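April, open day at Lovatbridge, notes from the visitor side

Got there at 9:40 and signed in with Anastasia. The Wendton cell was running when we walked in. They let visitors stand close, and Heike Görtz gave the talk. Cell log stood at 519 cycles when she started. Grip force is set from the motor current, no separate sensor in the fingers. I had assumed otherwise and need to fix my April summary.
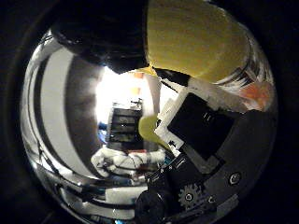
Anastasia Makris asked whether current alone is good enough on glazed ware, and said she would want a slip check before trusting it with anything that breaks. Heike said they have one in the Plultanley branch but it was switched off for the demo. Worth asking for the code.

Cycle time was 33 seconds, slower than ours. Most of that is the approach. They stop twice on the way in to re-plan, and the second stop looked long to me. No answer yet on why.

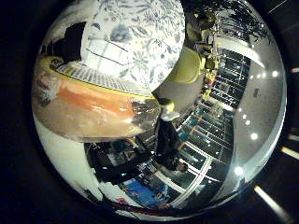
My main interest was calibration, as ours drifts. They redo theirs every morning against a printed target and keep the old values for 2 weeks. With a lens that bends straight lines as much as this one does, take the glass wall with the white dividers, I'd want points right out to the rim in the fit. Ours stop well short. Gkikas sells a target big enough, price to be checked. 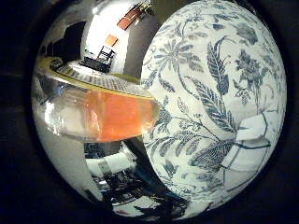

Wrist view, blue and white ceramic next to polished metal.

To do: mail Heike for the slip check code, rerun our fit with rim points, book 2 hours on the bench.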